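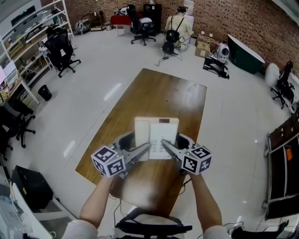 4. Changing and sharing your itinerary

When your Tanov trip plan is saved, you can still change the order of the days, remove a stop or send the plan to the people who travel with you. Please read this section to the end before you change a plan that already contains paid bookings.

4.1 Moving a stop to another day

1. Open My Trips and choose the plan. In our samples the plan is called Stitholm Long Weekend.
2. Press Edit in the top corner. The days open as a list.
3. Hold the stop with your finger and drag it to the new day. A grey line shows where it will land.
4. Check the opening hours under the name of the stop. If they are red, the place is closed at that hour.
5. Press Save. Travel times between the stops are calculated again.

Note: A day can hold up to 6 stops. If you try to add one more, the planner will offer you the next day with free space.

Note: Driving times do not include breaks. The road from Stitholm to Boyer is 182 kilometres and has only one petrol station with a washroom, so we advise to add a rest stop by yourself.

Caution: Moving a stop in the plan does not move the booking. If you drag the Boyer lake cruise from Tuesday to another day, your ticket is still for Tuesday. You must change the ticket with the cruise operator first, and then the plan.

4.2 Removing a stop

1. In Edit, swipe the stop to the left.
2. Press Remove.
3. If the stop has a booking, a second window appears. Choose Keep Booking or Request Cancellation.
4. Wait for the confirmation email before you book something else for the same hour.

Stops that you removed stay in the Recently Removed list for five days. After this they must be added again from the search.

4.3 Sharing the plan

1. Press Share and enter the email address of your travel companion.
2. Choose the permission – View Only or Can Edit.
3. Press Send. The invitation appears under the name that is in your profile, for example "Desta Alemayehu invites you to a trip".

Caution: A person with Can Edit is also able to request cancellations. For larger groups we recommend View Only for all travellers except the organizer.

4.4 If the plan does not update

– Pull the list down with your finger to refresh it.
– Check that all travellers have the same version of the planner.
– If you see message 109, the plan is open for editing on another device. Close it there and try again.

If the message stays, write to Brarusum traveller support and include the name of the plan. Questions about group plans are answered by Berhanu Woldegiorgis.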